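# Skarance Wood Plank Flooring, Mottled Brown

Supplied by Hustside for homes, offices, studios, and teaching rooms.

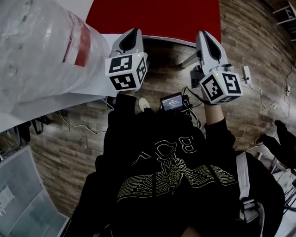
*Skarance in Mottled Brown, laid in staggered rows.*

Skarance is a wood plank floor for indoor rooms in daily use. Light and dark boards are packed together in every carton, and the variation between them is a feature of the grade. Customers who require an even color across the whole floor should consider the Manance range, which is sorted more closely before packing.

## Specifications

| Item | Detail |
| --- | --- |
| Color | Mottled Brown |
| Board length | 59 inches |
| Board width | 5 inches |
| Laying pattern | Staggered rows |
| Edge | Tongue and groove on all 4 sides |
| Finish | Factory applied, low sheen |
| Suitable rooms | Living rooms, bedrooms, hallways, offices, studios |
| Not suitable for | Bathrooms, saunas, outdoor areas |
| Minimum order | 150 square feet |

## Color and Variation

Wood changes with light. Boards under a rug or a heavy cabinet will keep their original shade longer than the boards beside them, and the difference usually softens after the covering is moved. Samples show a small part of the range only. A single sample board may be lighter or darker than most of the floor as delivered, and Hustside recommends viewing at least four boards side by side before an order is confirmed.

Shade cannot be matched exactly between production runs. Please order enough material for the whole room, with an allowance for cutting and a few spare boards for later repairs.

## Preparing the Room

Cartons should be stored flat and unopened in the room where they will be used for 5 days before installation. The subfloor must be clean, level, and dry. Old carpet, padding, and loose adhesive must be removed in full.

Open several cartons at once and mix the boards before laying. This step matters more with Mottled Brown than with the plainer colors, as boards taken from one carton at a time can leave patches of similar shade.

## Laying

- Begin along the longest straight wall.
- Leave an expansion gap at every wall, doorway, and fixed post.
- Offset the end joints from row to row. Joints should not line up in neighboring rows.
- Set aside any damaged board before it is installed. Claims for visible faults cannot be accepted once a board has been cut or fixed.

Short offcuts from the end of one row may be used to start the next, provided the offset is kept.

## Care

Sweep or vacuum with a soft brush head. Wipe spills promptly with a damp cloth and dry the surface afterward. Steam mops, wax, and abrasive pads will mark the finish and are not covered by the warranty.

Clean, soft-soled shoes are suitable for ordinary use. Fit felt pads to the legs of chairs, tables, and equipment stands, and replace them when they become worn or pick up grit. Rolling chairs should have soft casters — a protective mat is advised at desks used every day.

## Ordering and Delivery

Orders are packed at the Ismail warehouse and delivered to the curb. Delivery to an upper floor can be arranged in advance for an added charge. Unopened cartons in good condition may be returned with the original order number; opened cartons and loose boards cannot be accepted.

Matching baseboard, stair edging, and door thresholds are listed separately under Skarance Trim. The color names are the same for boards and trim, but the trim is supplied in a single middle shade.

Product information revised 9 Jan 2023. Prices for Skarance and Manance are next reviewed in June, and written quotations issued before then will be honored until the expiration date shown on the quotation.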